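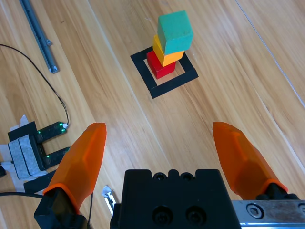

We got the keys to the allotment plot in May and I've been meaning to write up the first season ever since. The plot is 7 metres long and a bit less than that across, on the sloping side behind the rail line, and it had been left alone long enough for the couch grass to get right under the path.

Most of the first month was digging. I'd read that you can lay cardboard over couch grass and leave it, and I did that on one half. On the other half I forked it out by hand. The forked side was better. The cardboard side had runners coming up along every join by the end of winter, and I ended up forking that too.

The soil is clay. It holds water at the bottom of the slope and sets like a brick at the top. Driss Ouali, who has the plot next door, told me to put in gypsum and then leave it alone for a while, so I did. I also brought in two trailer loads of mushroom compost, which cost more than I'd planned on.

Search this blog Search Go
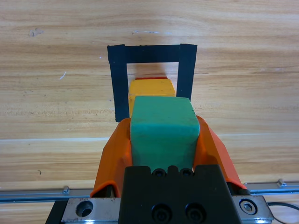
After that I put in broad beans, garlic and a row of silverbeet. The broad beans did well. The garlic was small but it keeps. The silverbeet got eaten to the stalk by snails in one weekend and I didn't replant it until the weather warmed up.

Water is the main cost if you join our site. There's one tap for every four plots and the pressure drops off on a Saturday morning when everyone is down there. I go after work now, closer to six, and can get the whole plot done before dark in summer. I bought a second-hand tank for $300 and it has paid off in time more than money.
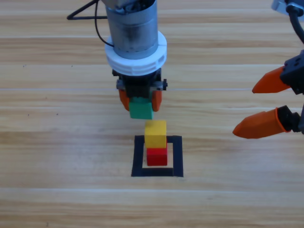
The retaining edge was the job I kept putting off. The bottom of the slope was slumping onto the path and needed holding back with something. I used old concrete blocks, dry stacked, two courses high for most of the run. Where the ground drops away in the corner I had to go to three, and lowering the top one on was much like the green block coming down over the yellow and the red: the first two decide where it sits. My bottom course was out of level at that end. I pulled the corner apart and started again on a bed of crusher dust, and it hasn't moved through two decent storms.

If I did it over I'd do the edge first, before any planting. I lost a good strip of garlic to my own boots.

Tomatoes went in late. I grew three kinds and only the small yellow ones were worth the space. The big ones split after rain and the rats had the rest. Aurelia Zaugg, up near the gate, puts fruit bags on hers and loses almost nothing, so I'll be buying some of those.

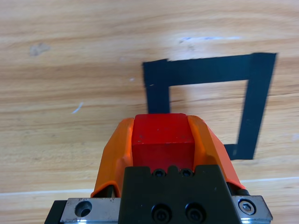

What's going in next

Garlic again, planted closer to the path where it drains. Broad beans in the same spot with a proper string line along both sides, as half of them fell over in the wind. Two zucchini plants at most. Pumpkins can go over the edge and down the bank if they want to.

I'm also going to try potatoes in the old cardboard half. The last of the couch grass should come out when I dig them up.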